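리그 운영 규정 중 문의가 잦은 항목을 정리한 문서임. 기준일: 2021년 11월 6일.

## 순위 산정

**승점이 같으면 순위는 어떻게 정합니까?**
상대 전적, 골득실, 다득점 순으로 비교한다. 모두 같으면 중립 구장에서 단판 경기를 치른다.

**몰수 경기의 골득실 반영 방식은?**
0-3 패로 기록한다. 실제 점수 차가 더 크면 실제 점수를 유지한다.
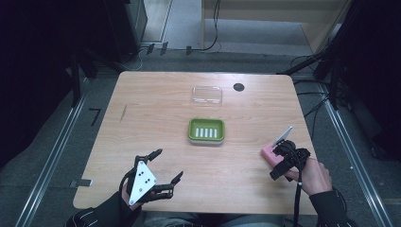 *테이블 위의 초록색 비누 받침과 투명 용기*

## 선수 등록

**추가 등록 기간은 언제입니까?**
2월 한 달간이며, 구단별 2명까지 가능하다. 이적 동의서는 원 소속 구단의 서명본만 접수한다.

**임대 선수가 원 소속 구단과의 경기에 출전할 수 있습니까?**
출전할 수 없다. 컵 대회에는 이 제한을 적용하지 않는다.

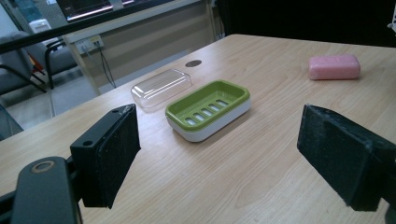
## 경기장 및 징계

**Korkumby 구장의 관중 수용 한도는?**
800명. 원정석은 별도 구역으로 운영하며 배정 수량은 경기별로 공지한다.

**경고 누적은 컵 대회와 합산됩니까?**
합산하지 않는다. 퇴장에 따른 출전 정지는 해당 대회의 다음 경기부터 적용한다.

**이의 신청은 어디로 합니까?**
경기 종료 후 52시간 이내에 경기운영 담당 Corrado Benedetti에게 서면으로 제출한다. 영상 자료는 원본 파일로 첨부한다.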